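Lists > Teaching Exchange > Classroom Practice > Thread

Re: exit tickets, are they worth the bother?
Posted by Panya Chaimongkol, Tuesday, 9:40 pm
6 replies | 2 shares

Hi all,

I've been meaning to jump in on this one since the weekend, and tonight I have a cup of tea and no grading (well, no grading I'm willing to look at), so here goes. I'm copying in the bit I want to answer:

> I've been doing exit tickets with my seventh graders since October and
> I'm about ready to drop them. Five minutes at the end of every class,
> one question on a half sheet of paper. I get a huge stack, I read maybe
> a third of them, and what I read is mostly "I learned about ratios" or
> "nothing." The kids know I'm not reading them all. Does anybody get
> something useful out of these, or is it one more thing we do for the
> person with the clipboard?

Oh boy, do I know that stack. My first year at Whitelaw I had five sections and did a ticket every single day, and one Friday I sat down and counted what was in the tote bag. 394 half sheets! I had read the top inch. I put the rest in recycling and felt terrible about it all weekend, and then on Monday I handed out more half sheets, because that's how a first-year teacher thinks.

I still use them, though. I just use a lot fewer. Two days a week, and never the same two days for every section, so there's only one pile on my desk at a time. I used to teach down in Pernport with a woman who did one a week and I thought she was slacking. She was not slacking. She could tell you which kid had mixed up area and perimeter and on which problem.

The bigger change for me was the question. "What did you learn today?" gets you "ratios" every time, and I'd write the same thing if I were twelve and the bell was about to ring. Now I put up one problem with a mistake already in it and ask them to find the mistake and fix it. So for ratios it might be: a recipe uses 200 grams of flour for 8 pancakes, Gusik wants 12 pancakes, so he adds 4 and uses 204 grams. What went wrong? (Gusik is our class made-up kid. He gets everything wrong and they adore him. Somebody drew him on the back of my door and he has been there ever since.)

They will write three lines about Gusik's flour when they wouldn't write three words about themselves. Most of them get to 300 grams, and the ones who don't have usually written down enough that I can see where they went sideways.

Then the sorting. I don't grade them and I don't write on them. I stand at the counter and make three piles: got it, nearly, and nope. It takes me less time than walking to the copier. The "nearly" pile is the one I read properly, and I pull one from it (name folded under, and I copy it over in my own handwriting) to start the next class.

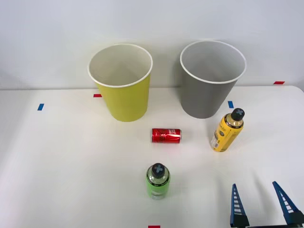
And you have to do that last part the very next time you see them. I think that's what your kids are telling you, to be blunt about it. If mine see a ticket come back as tomorrow's warm-up, they figure I read them. When I skipped it for a couple of weeks last spring the answers went right back to "nothing" and one very nice drawing of a shark.

On paper versus screen — we had a trial of Kitside, which does tickets on the laptops and sorts them for you. I liked it okay. For my group, half the five minutes went to logging in and the other half to asking me for a charger, so I went back to paper. If your kids already have the laptops open when class ends you may feel differently, and I know a couple of people on this list swear by it. I'd be curious how they handle the drawings, because my lot solve half of everything with a picture and I never found a good way to do that on a keyboard.

One more thing and then I'll stop. I checked my planner from that first year and I'd written "1057 tickets so far!!" on the inside cover, like it was a fundraiser. I have no idea what I thought was going to happen at the end of it.

So I'd say don't drop them yet. Skip them completely for a week, then try one find-the-mistake question with whichever section is the chattiest, and use it the next day. If it's still a flop, write back and tell me I was wrong. And if anyone has good wrong answers for integers, please send them my way, we start on Monday and Gusik is fresh out of ideas.

Panya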